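Mitbewohnerin oder Mitbewohner auf Zeit gesucht -- mit Lust aufs Schlaftagebuch!

Ich schreibe seit Januar an meiner Abschlussarbeit über Schlaf in Wohngemeinschaften und suche noch 17 Leute, die mitmachen. Die Studie heißt Fonero (fragt nicht, der Name war schon da, bevor ich kam) und läuft in unserem Haus in Saddale.

Was ihr tun müsst
Ihr wohnt zwei Wochen bei uns, schlaft möglichst so wie immer und füllt morgens einen kurzen Fragebogen aus. Abends dürft ihr machen, was ihr wollt -- Serien, Kochen, Telefonieren, alles erlaubt!

Was ihr mitbringt
Ihr seid volljährig, arbeitet nicht im Schichtdienst und kommt mit einem geteilten Bad klar. Bettzeug haben wir da, Lieblingskissen bitte selbst einpacken.

Die Zimmer
Klein, aber ruhig, alle zum Hof. Auf den Betten liegen braune Decken, ich finde die ja ziemlich gemütlich. 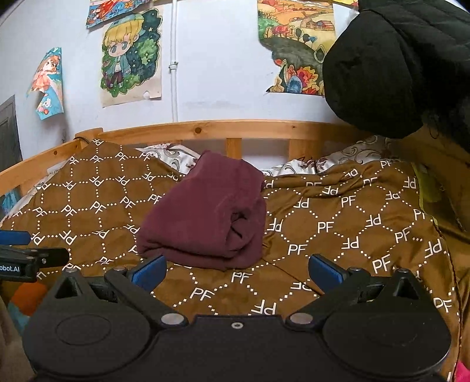
Melden
Schreibt mir bis 3/17/22 über das Formular bei Plivon, Stichwort "Schlaf". Ich antworte auf jede Nachricht, manchmal halt erst spätabends.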